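Hi Geetha,

February went well at the Jurnurby lunch club! We served 469 meals, up from 419 in January, and the Wednesday sitting is now so full that Oluwaseun has opened a second one at half past one. The soup is still the favourite – leek mostly.

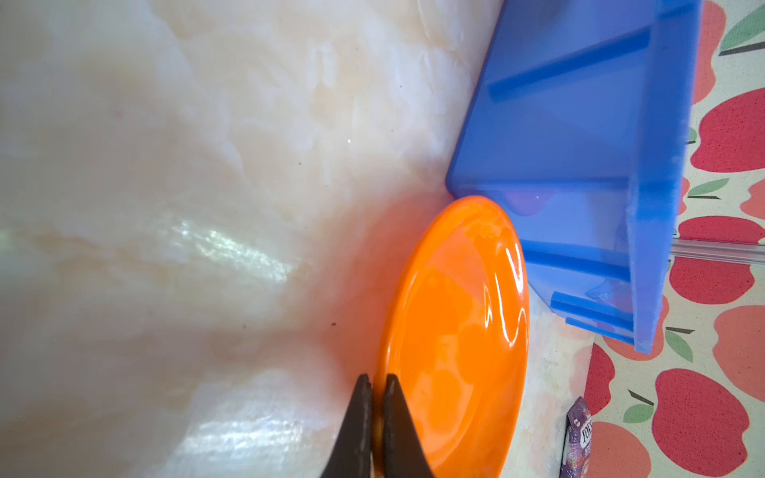
Orange plate and blue bin, February.

We've spent £1230 of the Haldane money so far, nearly all of it on food and the new fridge. The van is the sore point (two breakdowns, and the garage wants it back again), so could we talk about moving a bit over from the training line? I'll ring you after the next sitting.

12 shares · 2 comments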